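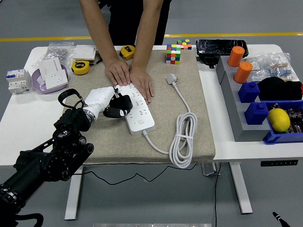
Electricity at Home, Session 3
What a watt is, and where yours go
Evening course, Skendoscombe. Notes by Kusum Ahuja

Last session we got as far as volts and amps, and a few of you stayed behind to argue about the water pipe comparison (please keep doing that, it was a great argument). Now we put the two together and get to the number printed on nearly everything you own.

1. Power

Power is how fast energy is being used. We measure it in watts.

watts = volts x amps

Mains voltage in the UK is nominally 230 V, so if you know the watts you can find the amps by dividing. A 60 W bulb of the old kind draws 60 / 230, or 0.26 A. A 2,300 W kettle draws 10 A. I love this sum, because once you have it in your head every label in the kitchen starts to tell you something!

Try it on your toaster before next time. Write down the watts from the plate underneath (unplug it first, and let it cool) and work out the amps.

2. Energy, and why the bill says kWh

Watts tell you the rate. To get the amount you multiply by time.

energy in kWh = (watts / 1,000) x hours

Worked example: a 200 W dehumidifier left on for 8 hours.
200 / 1,000 = 0.2 kW
0.2 x 8 = 1.6 kWh

Worked example: a 100 W television on for 8 hours.
0.1 x 8 = 0.8 kWh

Multiply by the unit price on your own bill. Bring the bill along if you're happy to, with your address covered up. Ikhsan Jugah asked last year why we don't just use joules like the physics books do. We could. One kWh is 3.6 million joules, and the bill would run to a lot of noughts.

Common mix-up: "kilowatts per hour". There's no "per" in it. A kilowatt-hour is kilowatts times hours. I still catch myself saying it wrong when I'm tired.

3. Sharing one wall socket

Everything plugged into an extension lead draws its current through the one plug at the wall. The voltage stays the same for each thing, and the currents add up. So do the watts, and that is the easier way to check.

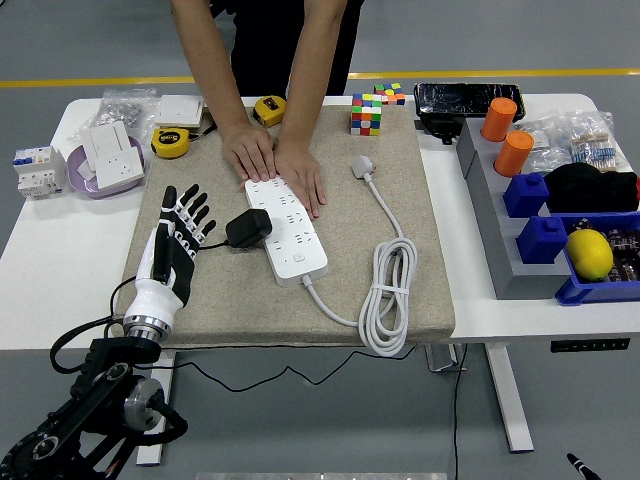
Fig. 3.1 A power strip with its lead coiled and tied.

A UK lead with a 13 A fuse in the plug can carry 13 x 230 = 2,990 W at most. Some leads are rated lower than that, so read the rating on yours and go by that figure. Other countries have other plugs and other limits, and the adding up works in just the same way.

Lamp, 60 W
Television, 100 W
Games console, 200 W
Total, 360 W, or 1.57 A

Plenty of room there. Now add a 2,000 W fan heater and you're at 2,360 W, just over 10 A, and the heater is doing nearly all of it. Heat is hungry! Anything whose job is to make something hot belongs in a wall socket of its own: heaters, kettles, irons, tumble dryers.

Two more things for the margin:

Don't plug one extension lead into another. The second one adds sockets but the first plug still carries the lot.

If your lead winds onto a drum, unwind it fully before putting a big load on it. Wire warms up a little as current flows, and when it's wound tightly the heat can't get out. Drum leads often show two ratings for this reason, a low one for wound and a higher one for unwound.

4. Fuses

A fuse is a thin piece of wire that melts before the cable does. It protects the cable. It won't save you from a shock, and I'd like everyone to leave the course knowing that even if the rest slips away. Work out the amps, then look for the next standard size up, usually 3 A or 13 A, and check it against what the maker says. If the two disagree, follow the maker.

Jessie Baird brought in a blown glass fuse from an old radio and it went round the whole room, so if you have any dead ones at home, do bring them!

Exercises for Session 4

(a) A 60 W fan runs for 8 hours. How many kWh?
(b) A heated airer is rated at 200 W. How many amps at 230 V?
(c) A lead is marked 10 A max. Can it feed a 2,000 W heater and a 100 W lamp together? Show the sum. What about adding a second heater of the same size?
(d) Pick one thing at home that is warm to the touch when it's meant to be off. Find out what it is doing.

Aiman Halim is taking Session 4, on meters and how to read them. Bring a calculator and your toaster figures.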